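Tabletop waste sorting

Tabletop waste sorting is the practice of clearing used containers, wrappers and paper from a table or counter and separating them into those to be thrown away and those to be recycled, reused or returned.

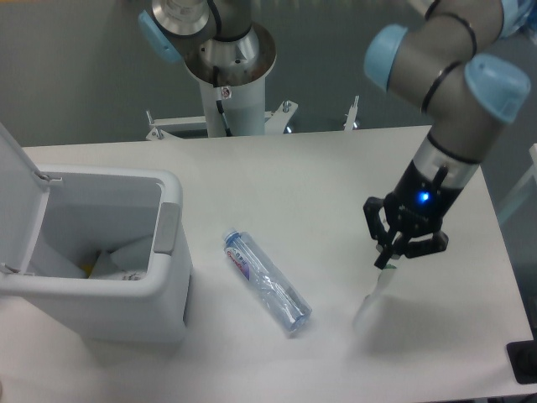
Adeel Kazmi holds that the table is the right place for the decision, as an item that has reached the bin has in most cases already been given up as trash. Ayuba Akpalu accepts the point for bottles and cans but considers it overstated for paper, which can be pulled back out of a dry bin with little loss.

Scope and terms

The term covers sorting done by hand at the point of use, in homes, offices, break rooms and school dining halls. It does not extend to curbside collection or to the work of sorting plants. In the literature of building services the same activity is sometimes called desk-side separation or first sort. The Vunness handbook, used in a number of office buildings, prefers "first sort" and reserves "second sort" for the checking of bags before they leave the building.

A table is considered cleared when no used item remains on it, whether or not every item has gone to its correct destination. The two results are usually recorded separately.

Items commonly handled

Beverage bottles make up a large share of what is left on shared tables. Most single-use water bottles are made of clear polyethylene terephthalate (PET), with a cap of a different plastic, commonly polyethylene or polypropylene, and a printed label of film or paper. Local rules differ on whether the cap should be left on. Many programs now ask that it be screwed back on, because loose caps are small enough to fall through the screens at a sorting plant. Older printed guides often give the opposite instruction, and both may be found on display in the same building.

Bottles may be crushed or left whole. Crushing saves room in the bin, but a flattened bottle can be mistaken for paper by some sorting equipment. Programs that pay a deposit generally require the container to be returned whole with its label readable.

Clear cups present a separate difficulty. They may be made of PET, polystyrene, polypropylene or a plant-based plastic, and these are hard to tell apart without reading the mark on the base. They are also easily overlooked on a pale surface. The Frimpong guidelines for break rooms advise a second look across the table from a low angle before it is wiped.

Paper napkins and tissues are normally treated as trash, as their fibers are too short to be of further use. Office paper is accepted in most recycling programs if clean, even when crumpled. Film wrappers are seldom accepted with bottles and are a frequent cause of rejected bags.

Bins and their placement

Bins used beside tables are generally of molded plastic, with a lid that swings, slides or is hinged at the back. A hinged lid may be left standing open while a table is being cleared, leaving both hands free, and closed afterward to contain odor. A rounded rim is easier to wipe and less likely to tear a liner.

Placement has a greater effect on the result than the design of the bin. At Mustavum, a shared office building where trash and recycling bins had stood at opposite ends of a dining room, the 2 were brought together beside the tables in May. Over the following weeks nearly 800 containers were checked, and the number of bottles found in the trash fell noticeably. The building kept the arrangement – with the recycling bin on the side nearer the door.

Bins with a single open mouth and no marking tend to collect a mixture of everything. Labels placed at eye level, on the wall behind the bin, are read more often than those on the lid, which are hidden when the lid is raised.

Usual procedure

Practice varies, but most written procedures follow a similar order. Containers that still hold liquid are emptied first. Upright cups are removed before bottles lying on their sides, as they are more easily knocked over. Bottles and cans are then placed in recycling, and paper and wrappers are gathered last, together with crumbs. The surface is wiped once it is clear.

The Grirkex method, taught to dining hall staff, reverses part of this order and begins with loose paper, on the ground that a napkin left in place will soak up a spill and become harder to lift. It sets a limit of 9 items to a tray and calls for bins to be checked at 10 in the morning and again after lunch.

See also

Container deposit
Food service cleaning
Plastic recycling
Waste container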